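Thirteen Cents a Can

The agency had called it warehouse work. There was a warehouse, at least. It stood behind the old bus yard in Lurmont, and the company that rented half of it was called Lidaren, and what Lidaren wanted from me was to pick things up and put them down again.

I was given a gripper with a handle and a trigger. A camera sat on top of it, looking down past the fingers. You squeezed and the fingers closed. You were supposed to forget you had a hand.

"Just do it naturally," the shift lead said. She had a lanyard and a cold.

I said that naturally I would use my fingers.

"Naturally, with that," she said.

The pay was 13 cents for every good take. A good take was one object moved from one place to another without dropping it, without your sleeve getting in, without going back for a second try. Second tries were marked bad. I asked whether the robot was never going to need a second try, and she said that was a research question and went to find a tissue.

So I did cans. There was a crate of things for each table and mine was mostly cans and bottles, bought by somebody with a company card and no list. Into the basket, out of the basket. Stand it up, let it go, press the pedal, start over. The screen over the table kept a number for me. On my best day in January it said 700, and my wrist felt like a hinge somebody had left out in the yard. 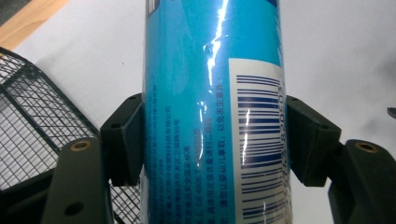 The software was named Gape. I never found out why. Gape watched everything we recorded and then every other week Gape was put into the arm at the back of the building, and we were allowed to stand behind the yellow tape with our coffee and see what we had taught it.

The first time, it went to the can, closed on air an inch to the left, and carried the air very carefully to the basket. It let the air go. It went back to its resting place and waited.

People clapped. I want that written down somewhere. A man in a good coat, up from the Sostercombe office, said the approach path was beautiful.

"It missed," I said.

"It needs more examples," he said.

That was the answer to everything at Lidaren. The arm missed because it needed more examples. It knocked the bottle over because there weren't enough bottles. When it stopped dead over the table and trembled, there had been too many of the wrong kind of examples, and the cure for those was also more examples. I had an aunt who sold vitamins on the same principle.

I asked the shift lead how many cans a child needs to see. She said I wasn't the first to ask.

By spring I had opinions about my own takes. I could tell one of mine on the review screen before the number came up, by the way I came in low and hesitated before closing. I'd always done that. I do it with door handles. It had gone past me for weeks and then one afternoon I saw it played back at half speed, that little stop, like a person about to knock.

The last demonstration I went to was in June. I still have the sheet from it, because I used the back for a grocery list. 2021-06-18, it says, policy trained on 1,192 takes, and under that in smaller type, 1,026 after filtering. I wondered which of mine had been thrown out and whether I'd been paid for them.

The arm came down toward a can. It came in low. An inch from the side of it, it stopped.

"Latency," said the man in the good coat.

It closed, lifted, and crossed to the basket with the can tilted a few degrees to the left, the way I carry a full glass. Then it set the can on the rim, where no can could ever stand, and opened its fingers. The noise was terrific on that concrete.

"So close," somebody said.

The arm returned to its resting place. The can rolled under the tape and came to a stop against my shoe, and I bent down and picked it up with my hand. The shift lead was already writing something on her clipboard.

"Can you stay till eight tonight?" she said. "We're going to need more examples."

I asked if it was still 13 cents. She said she would check.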